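3.2 Household interviews

Interviews were held in July in 17 households in Trnka, most of them in the older streets near the river. Each lasted about 50 minutes and followed the same outline: who does the repairs in the home, what was last thrown out, and what was kept for parts. Riku Oshima led the first round and coded the transcripts.

Respondents drew a clear line between things worth fixing and things worth storing. Small motors, hinges and cords were stored even when no one planned to use them. Furniture was more often given to relatives.
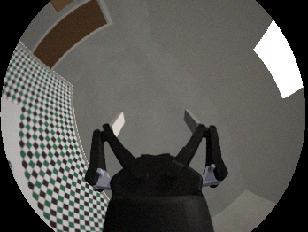 Figure 3. Simulated gripper with its two fingers open.

Age was a weaker predictor than we expected. Younger respondents in rented homes kept fewer parts but repaired clothing and shoes more often than their parents did. Three respondents had paid for a repair in the past year, all of them for washing machines. Cost was the main reason given for not doing so, followed by the distance to the nearest shop, which for most of the sample was in Gurkov.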